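Speaker notes: Sorting mixed snack stock before the shelf
Session 2, afternoon block, 2:40 p.m.
Speaker: Rianne Desmet, Hilthorpe
Slides: Mwende Kimaro

Slide 1. Title

Give name and employer. Leave the title up while people find seats. State the scope: individually wrapped snacks, received mixed, sorted by hand into baskets. Refrigerated goods and anything in glass are out of scope. Erasto Rweyemamu covers glass in the next session.

Slide 2. The problem

A mixed carton holds items of very different size and strength. Hard candy survives nearly anything. Filled pastry does not. When both go into one bin in the order they come out of the carton, the pastry ends up underneath.

Read the numbers slowly. Over one season at the Rathore site we logged 2,662 wrapped pastries received in mixed cartons. Of these, 669 were pulled before the shelf for crushed filling, split crust or an open seal. The count excludes items past date on arrival. Ville Tuominen kept the log and can answer questions on method afterward.

Pause. Someone usually asks whether the damage happened in transit. Answer: we did not separate transit from handling in that log. The later trial did, and it is on slide 6.

Slide 3. Package types

Define terms here and keep to them for the rest of the talk.

Pillow pack: film tube, crimped at both ends, air inside. Protects against light contact only. The air is part of the packaging. A flat pillow pack goes in the reject basket.
Twist or candy wrap: no air, contents hard, may be stacked.
Roll: cylindrical, may be laid on its side in layers.
Flat packet: sealed on the edges, usually light. Stands on edge in a row.

Clear film is helpful to the sorter. The crust can be inspected without opening anything. On fully printed film the only checks are weight and feel.

Slide 4. Work surface

Large items go into the basket first, one layer. Small items stay on the cloth beside it until the large ones are placed. A perforated basket is preferred over a solid one: crumbs drop through and show up on a dark cloth, and that is how a split pack is found early. A grid pattern is useful for keeping rows straight. Plain cloth is acceptable.
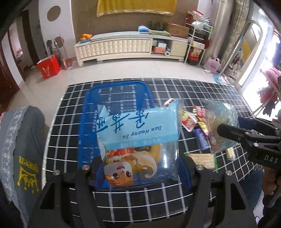 Egg yolk pastry (Dan Huang Su) at a blue basket, small items on the cloth to the right.

Leave the slide up for a full minute. Points to make:

The pastry pack is held by its two sides, low on the pack. Pressure on the face of the pack goes straight into the crust. Pressure on the sides is partly taken up by the film.

Orientation of the print is ignored at this stage. The pack is upside down relative to its lettering and that is fine for sorting. Facing is done at the shelf, once, by whoever stocks it. Turning every pack twice doubles the handling.

The small goods are not yet sorted by type. They are only out of the way. Do not let the audience copy this as a finished layout.

Slide 5. Placing

Sequence for a pillow pack with filled pastry:

Lift by the sides.
Check both crimped ends. Reject if a crimp is open or the pleats have pulled out flat.
Look at the pastry through the film, if the film allows it.
Lower into the basket until the pack touches. Release. Do not press to settle it.
Leave a finger width between neighbors.

One layer only. If the basket is full, start a second basket. At the Nekia site the staff were stacking baskets directly on each other with packs standing above the rim. The upper basket then rests on the goods. Check rim height before stacking.

Slide 6. Trial

1,000 packs, same supplier, inspected on arrival so that transit damage could be set aside. Half were sorted in carton order, half by the large-first sequence. Show the chart and let people read it. Do not quote a percentage from memory; the chart carries it.

Limitation: one sorter, Enda Mac an tSaoi, did both halves. He was not blind to the method. Say so before someone in the second row does.

Slide 7. Labels

Basket labels come from the Drivine template: package type, date received, initials of sorter. Product name is optional. Where the product name is in a script the sorter does not read, copy the romanized name if the pack has one. If it has none, write the shelf code.

Slide 8. Questions

Likely questions: basket supplier (see handout), gloves (yes, thin ones, changed with each carton), sorting speed (slower for the first week, then level with the old method).

Stop at 3:20. The room is needed for the glass session, and Erasto has crates to bring in.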